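Grorkelance Tabletop Grasping Kit
by Trorton, Funcombe

Grorkelance is a software and data kit for groups who study grasping with two-handed humanoid robots. It contains a trained grasp model, the recorded demonstrations, and the evaluation scripts which we use in our own laboratory. It works with five-finger hands and one camera at the head.

The method is simple to explain. Many systems choose the grasp first and decide later which arm must do it. Our model makes the two decisions in one step. For every object it gives a score to the left hand and to the right hand, and the hand with the better score moves while the other one stays open and waits. In this way the arms cross less often above the table, and the planner has less work. 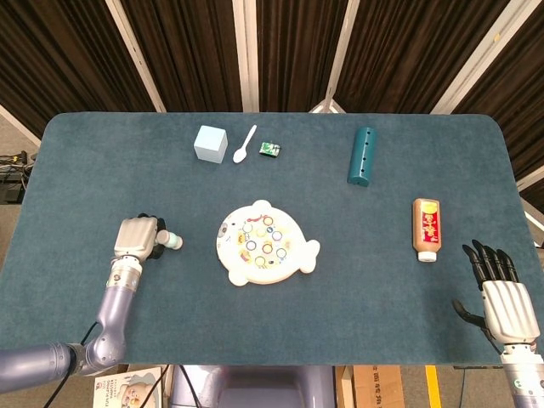 Photo: Kátia Peixoto / Trorton

The left hand holds a small cylindrical object with a mint-green cap, and the right hand is open. On the felt there are also a spoon, a light-blue cube, a squeeze bottle on its side and a white toy board in the shape of a fish. We like to mix such things, as flat and round objects ask for very different finger positions.

The model was trained with 3000 demonstrations, made by Cleiton Rangel and Jailson Moura by teleoperation. When we trained it again with only 2000, the results for thin objects became clearly worse, but for blocks and bottles the difference was small. Spoons are still the most difficult case. The report by Kojo Fiadzo, included in the kit, discusses these failures in detail.

What is in the kit
Model weights for left and right hand
Demonstrations with joint positions and head camera video
Evaluation scripts and object layouts
Report on method and results
Support by e-mail for 2 years

Not included: robot, hands, table and objects.

Delivery is by download, normally within 5 working days after the license is signed. The next version is planned for September and is free for present users. For license questions please write to Cleiton Bezerra at the Andrade office.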